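Robots That Learn by Example > Part Two: Collecting > Chapter 4

Chapter 4. Gathering Demonstrations
By Elias Matar and Hugo Tejada
15/03/2021

Chapter 3 treated the training set as something already sitting on a disk. Someone had to make it first, and the way it was made sets a limit on what the robot can learn from it. This chapter follows one small set from the first plan to the finished files. The task uses two cups and a bottle, and the set is called Clotier.
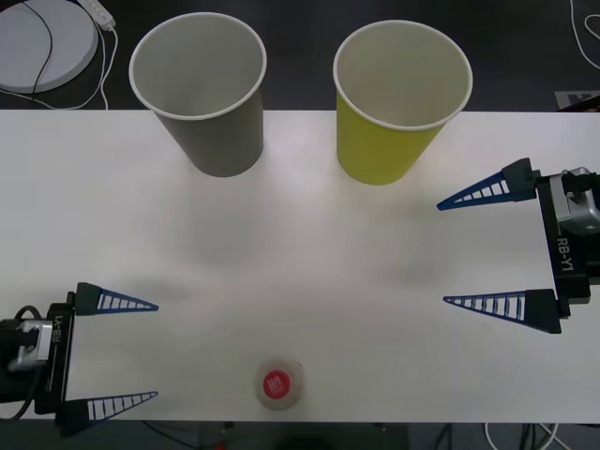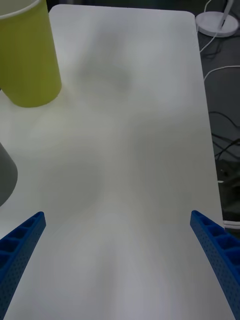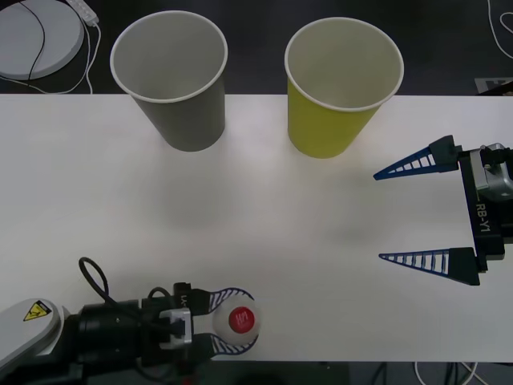
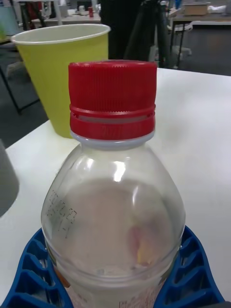

Views from a fixed camera and from a small camera at the gripper.

Why record many demonstrations of a task that a person can show once?

A single demonstration shows one path from one starting position. The learning system has no way to tell which parts of that path matter and which were accidents of the day, such as a pause or a slightly wide turn. When the bottle starts in a new spot, the system needs to have met enough other spots to fill in what lies between them. Repeated demonstrations with planned changes supply this.

4.1 What counts as one example

We use the word episode for one complete recording of a task, from the moment the operator starts the log to the moment the log is closed. An episode holds the video from every camera, the joint positions of both arms, the opening of each gripper, and a short text label. All of these share one clock. If the clock on one stream drifts, the episode is set aside – a late picture paired with an early joint reading teaches the wrong thing.

The Clotier plan called for 20 starting layouts. Operators at Kisteck worked through the layouts in a shuffled order, so that a tired hour late in the day would not fall on the same layout each time. By the end of December the set held 1361 episodes. Of these, 107 were set aside during review and kept in a separate folder. We return to that folder in Section 4.6, where it is used to study failed grasps.

4.2 Choosing the views

A fixed camera keeps the whole task in one steady picture and makes it easy to compare episodes. It has trouble when an arm passes between the lens and the object. A camera at the wrist moves with the gripper and gives a close view of the fingers and whatever is between them, but it loses track of the rest of the table. Most of the sets in this book use both kinds.

Camera positions should be written down before the first episode and checked each morning. The Zamutwood set, discussed in Chapter 6, was recorded with a fixed camera that had been bumped partway through, and the change was found only after training.

Before reading on, sketch a table of your own and mark where you would place each camera. You will need the sketch for the exercises in Section 4.3.

Contact: Major Textbooks, Reader Services | Copyright 2021 Major Textbooks | Back to top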